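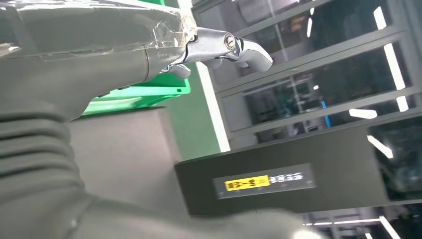 Septiembre, 16:40. Cuaderno del taller de traducción

Sigo con el capítulo nueve de *Los faroles de Greveck*. Ayer lo dejé en el punto donde Peng baja al muelle y encuentra la barca de su abuela pintada de otro color. Quería terminar el capítulo esta semana y no voy a llegar, así que apunto en qué estado queda todo, para mí y para Szu-yu, que lo retoma mientras yo reviso el principio.

**El tratamiento**

Es lo que más tiempo me ha tomado. En el original, Peng habla a la abuela con una forma de respeto que desaparece de golpe después de la discusión en la cocina. No hay ninguna frase que diga «estaba enfadada»; el lector lo entiende por el cambio. En español tenemos el usted y el tú, y parecería fácil, pero una niña que trata de usted a su abuela suena hoy, para un lector de España, a novela antigua o a familia muy rígida. Y la abuela no es rígida: es una señora que hace trampas a las cartas.

He probado dos versiones de la escena:

- Usted hasta la discusión y tú desde entonces. Se entiende el golpe, pero los capítulos anteriores quedan tiesos, sobre todo los de la feria.
- Tú durante todo el libro, y «abuela» en cada réplica hasta la discusión. Después Peng ya no la llama de ninguna manera. Es más discreto. Tengo miedo de que un lector de doce años no lo note.

Kuo-hua Liu prefiere la primera. Dice que en muchos países el usted con los abuelos sigue siendo normal y que el libro también va a venderse allí. Tiene razón en eso. Yo me inclino por la segunda, porque leo en voz alta el capítulo de la feria con usted y se me cae. Besalel no nos ha indicado si hará una sola edición o una para cada lado. Hay que preguntarlo antes de decidir, y la pregunta la tengo que escribir yo.

Nota de lengua para mí: Kuo-hua me ha corregido otra vez «hablar a la abuela». Según él, «hablarle de usted a la abuela», con el pronombre duplicado. Lo he buscado en la gramática y es así en casi todos los casos con complemento indirecto. Revisar en los capítulos que ya entregué.

**Los nombres de los faroles**

En el pueblo cada farol tiene un apodo. Algunos son transparentes (el Cojo, la Viuda) y no dan trabajo. Quedan tres sin resolver:

1. El que está delante de la panadería. En el original es un juego entre «harina» y «niebla», que se pronuncian casi igual. Tengo «el Enharinado», que conserva la panadería y pierde la niebla. Szu-yu propuso «Nublina», que no existe, pero recuerda a neblina y a algo fino que cae. Me gusta más cada vez que lo leo. El problema viene después, cuando el alcalde explica el origen del nombre y menciona la harina de manera expresa.
2. El farol del puente. Es un nombre de persona, sin significado, y el autor juega con que nadie en Greveck sepa quién fue. Dejarlo igual es correcto, pero son muchas consonantes seguidas para leer en voz alta. No lo cambio por ahora.
3. El último, el que no se enciende. Lo llamo «Mañana». Me parece bien en la frase «esta noche tampoco encendieron Mañana», y mal en todas las frases donde hay un mañana de verdad. He marcado en amarillo las páginas donde coinciden.

**Glosario**

Pasé los apodos a Suneo. Si alguien abre el glosario, por favor que mire la columna de notas antes de aceptar un término. Esta mañana encontré «embarcadero» y «muelle» aprobados los dos para la misma palabra, y en el texto aparecen mezclados. He dejado «muelle» en todas partes, excepto en la canción, donde hace falta una palabra larga.

**La canción**

La primera estrofa está terminada. Copio la versión de hoy:

> Cuenta los faroles, cuéntalos sin luz,
> que en el embarcadero falta el del sur.

«Luz» y «sur» es rima asonante y creo que se puede aceptar en una canción infantil. Pregunté a Szu-yu si le sonaba pobre y la cantó con la melodía de una nana que conoce, para comprobar los acentos. El segundo verso tropieza un poco en «que en el em-». Probé con «y en el embarcadero» y tropieza lo mismo. En cambio, «allá en embarcadero», sin artículo, no es español, aunque a mí al principio me lo pareció. Lo dejo escrito para no volver a proponerlo.

La estrofa que canta la abuela sola no la he tocado. Es la misma canción con los versos al revés, y me conviene tener cerrada la primera antes de darle la vuelta.

**Dudas sueltas**

- «Peng se mordió la risa»: ¿se dice? Kuo-hua duda. Yo lo he leído en alguna parte y no consigo encontrar dónde. Alternativa: «se aguantó la risa», correcta y más plana.
- El perro del alcalde es perro en el capítulo de la feria y perra en el del muelle. El error está en el original, lo comprobé. Lo pongo siempre como perra y aviso a la editorial.
- Los guiones de diálogo. Sigo poniendo la raya separada de la palabra por la costumbre. Pasar la búsqueda automática antes de entregar.
- «Sopa de raíces» o «caldo de raíces». En la cocina la comen con cuchara y en el puerto la beben de una taza. Caldo, entonces, aunque habrá que tocar la frase donde Peng la mastica.
- Hay una frase de la carta que he traducido ya de varias maneras y ninguna me convence: «Te guardé el lado del fuego donde no hay humo». La idea es que la abuela le reserva el mejor sitio. Así escrita parece un acertijo. Quizás lo es también en el original; preguntar a alguien que lo haya leído de niño.

**Pendiente**

- [ ] Escribir a Besalel por lo de las ediciones y por la perra.
- [ ] Decidir el usted con Kuo-hua, con las dos versiones impresas y leídas en voz alta.
- [ ] Buscar otra explicación para el alcalde si se queda «Nublina».
- [ ] Szu-yu: terminar el muelle, desde que Peng rasca la pintura con la llave. Hasta allí está revisado, después es solo un borrador rápido y tiene frases enteras sin verbo.
- [x] Unificar «muelle» en el texto.

18:15. Añado una cosa: releyendo la discusión, he visto que la abuela también cambia de forma. Deja de decir «niña» y dice «Peng» una sola vez, justo antes de cerrar la puerta. No lo había notado. Esto ayuda a la versión con tú, porque entonces el cambio lo hacen las dos. Enseñárselo a Kuo-hua.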